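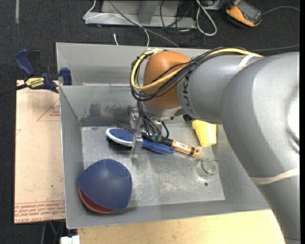

KUK arm, gripper down in the gray metal bin.

May 21, 2021
Hair bench, wefts and lace bases

Continued the bond test on the Trirkari tape. Seven strips cut from the same roll, each pressed onto a hand-tied weft sample and left overnight under the flat weight. Peeled by hand on the spring scale this morning. Five let go cleanly at the tape side. Two took knots with them, both from the end of the weft where the return hair is short. Sealing that end with a second pass of knot sealer before the next round.

Pindano remover: 100 ml in the shallow dish, weft laid flat, tape side down. Residue rolled off with a thumb after the second soak. Cuticle felt rough when run root to tip against the grain, less so after conditioner. Do not leave wefts in over lunch again. The dark brown sample from December has lifted color at the top inch and is no use as a reference now. Labeled and moved to the scrap drawer.

Ventilating. Finished the front third of the Darker unit, single knots at the hairline, doubles from the second row back. Lace is the softer of the two we stock and it stretches on the block, so pins every half inch. Knot bleach not done yet. Want to try the thinner mix on an offcut first, the last one bled through and turned the root orange.

Batch notes. Pawłowska bundle weighed in under the slip again. Pulled the short hairs on the hackle and weighed those separately, figures on the inside cover. Enough length left for the crown, probably not for the nape. Order a second bundle in the same shade before cutting anything.

Sewing machine: tension off on the left needle, loops on the underside after the third row. Cleaned the race, new needle, same result. Counter reads 1936 and the belt is due at 2000, so both jobs can go on one visit.

To do:
Reseal the two failed wefts and repeat peel
Bleach test on lace offcut, timed
Refill remover, date the bottle
Shade ring back to the front desk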